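Part 4: Covering the Table and Setting Out the Bowls

If you've made it through Part 3, your Trusness table is standing on its own legs and you're ready for the fun bit. I do this for every tasting and craft afternoon at Wendska, and I've fussed over the order of things more than I'd like to admit. Set aside almost 30 minutes the first time. You'll get quicker!

What you need

The brown cover (mine is the matte one from Nakdale, and I wouldn't go back to shiny)
4 clips
A soft, dry cloth
Your round bowls
A tape measure, if you're the careful type

4.1 Put the cover on

1. Wipe the tabletop down and let it dry all the way. Crumbs under the cover feel like boulders once you lean on them.

2. Unroll the cover from the back edge toward you, matte side up. Go slowly here. I used to fling it out like a bedsheet (so satisfying) and then spend ages pulling it straight.

3. Smooth it from the middle outward with your forearm. Flat hands work too, but a forearm covers more ground.

4. Clip the two back corners first, then pull gently and clip the front ones.

Note: A few soft wrinkles near an edge are fine and I leave them alone. What you do want to chase out is any ridge in the middle, where a bowl might rock on it.

Caution: Please don't iron the cover while it's on the table. I tried a low setting on my old one and ended up with a shiny patch the shape of the iron. If the folds are stubborn, roll the cover around a tube overnight and try again in the morning.

4.2 Set out the bowls

1. Check the bottom of each bowl for grit or stickiness before it goes anywhere near the cover.

2. Put the first bowl down in the middle of the table, then work out to either side. I leave 40 centimeters between centers on the big Trusness top. On the smaller Scanlon table you'll have to squeeze that down, so just go by eye.

3. Keep the row loose. I spent a whole July lining bowls up with a ruler, and people nudged them out of line the second they sat down, so now I aim for "nearly straight" and get on with my day.

4. Look along the table from the front. Three bowls across the middle, pink one included, should leave you plenty of brown showing between them.

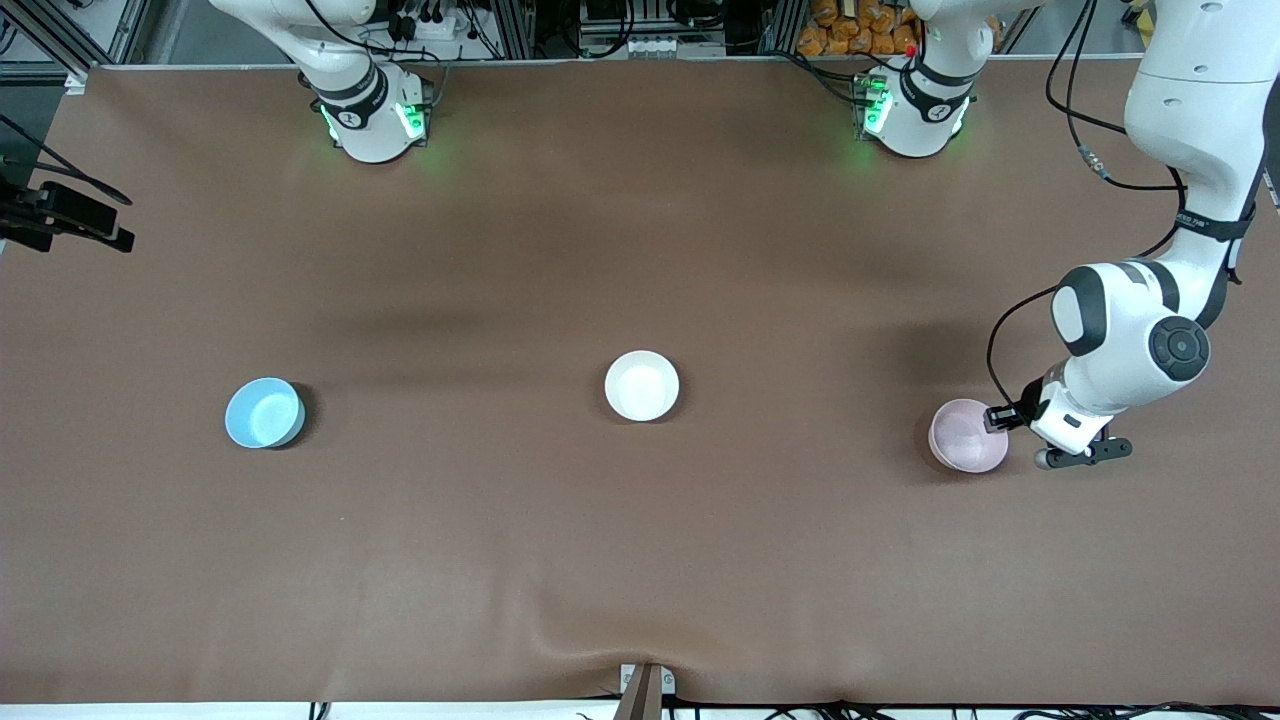
4.3 Before you fill anything

1. Press lightly on the rim of each bowl. If it tips, lift it, smooth the cover underneath, and set it back down.

2. Fill the bowls where they stand, no more than 2 inches deep. Carrying full ones across the table is how I got the stain on my first cover.

3. Keep the cloth within reach and blot spills right away. Rubbing only spreads them around.

Next up is Part 5, where I go through cleaning and folding the cover for storage.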